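Washing and Drying Citrus and Other Whole Fruit on a Towel
Household notes, Endham kitchen pages

Whole fruit should be washed shortly before it is eaten, cut, or zested, and it should be dry before it goes back into a bowl or a refrigerator drawer. The drying step is the one most often cut short. A plush bath or hand towel laid over an ordinary table cloth does the job better than a wire rack for anything round, which tends to roll off a rack or sit with its underside over a puddle.

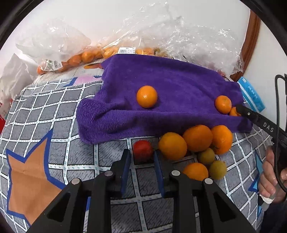 A towel used for fruit should be clean, fully dry, and washed without fabric softener. Softener leaves a coating on the fibers that reduces the amount of water they take up, and its scent can transfer to citrus peel. New towels shed lint for the first few washes. Run a new one through the machine three times before using it near food, or keep it for the floor.

Choosing the towel

Pile matters more than size. A thick terry or plush towel holds water in the loops and keeps the fruit from sitting in it. Flat-woven dish towels work, but they saturate quickly and need to be changed partway through a large batch. Dark towels can bleed dye when wet. To test one, press a damp white paper towel on a corner for a minute and look for color.

Leave the edges of the towel slightly raised. A long fold pushed up along the front and a bunched end at the side act as a low stop for small mandarins and limes. There is no need to smooth the whole surface flat, and a perfectly flat towel on a slick table cloth is the arrangement most likely to send an orange to the floor.

Washing

Sort first. Take out any fruit with a split skin, a soft spot, or visible mold, and do this before water touches any of it. Fruit that was in contact with a moldy piece should be washed separately and used first.

Use cool running water. Fill a basin only if the faucet has poor pressure, and change the water between batches. Soap and dish detergent are not meant for produce and should not be used, as the peel can hold traces of them. For firm citrus, a soft vegetable brush is useful around the stem end, where dirt collects. Do not brush plums, soft tomatoes, or anything with a thin skin. Rub those by hand.

Waxed citrus is common in winter. If the peel will be zested, rinse the fruit under warm water and brush it lightly, then cool it under the tap. Some wax will come off and the surface will look duller. If the peel is going to be thrown away, the wax can be left alone, and it slows moisture loss in storage.

Drying

1. Shake each piece over the sink.
2. Set it on the towel with the stem end to the side, so that water does not pool in the hollow.
3. Leave space between pieces. Fruit that touches stays wet at the contact point.
4. Roll each piece a half turn after 20 minutes.
5. Wipe the stem end with a dry corner of the towel.

Very small fruit can be dried by folding the towel over it and patting. Do not rub. Large oranges and grapefruit are easier to wipe one at a time, and it saves table space.

Unwashed fruit waiting its turn should stay off the towel. Put it on the side of the table nearest the sink and move it across as it is done. The same applies when sorting by ripeness: use the towel for one group and the cloth for the other, and decide which is which before starting. A mixed pile has to be washed again from the beginning.

Table cloths under fruit

A printed cotton cloth is fine as a base and can go through the machine afterward. Citrus oil from a nicked peel leaves a faint yellow ring that may not show until the cloth is ironed. Treat the spot with dish detergent and cold water before washing. Vinyl cloths are easier to wipe but hold water under the towel, so lift the towel when finished and dry underneath. On a wood table, put something waterproof under the cotton. A wet towel left overnight will mark most finishes.

Storage after drying

Oranges and mandarins keep for several days at room temperature in a shallow bowl, and for longer in the refrigerator drawer. Limes dry out quickly and do better in the drawer from the start. Keep citrus in a mesh bag or loose. A sealed plastic bag traps moisture and undoes the work above.

Keep apples and ripe tomatoes in a separate bowl. Both give off ethylene, which can shorten the life of fruit stored next to them. Check the bottom layer of any deep bowl every other day - the first bad mandarin is usually underneath.

In July, when kitchens are warm, wash only what will be eaten that day. Damp fruit at summer temperatures can mold overnight.

Care of the towel

Hang it up as soon as the fruit is off. Wash it hot, with the dish towels and not with bath linen, and dry it completely before folding. A towel that smells sour after drying needs a second hot wash with 100 ml of white vinegar in the rinse compartment. Check the washer manual first, as some manufacturers advise against vinegar. If the smell comes back, retire the towel to cleaning duty.

One towel kept only for produce is enough for most households. Mark the hem with a few stitches in a contrasting thread - laundry marker fades in hot washes.

Page revised December 2018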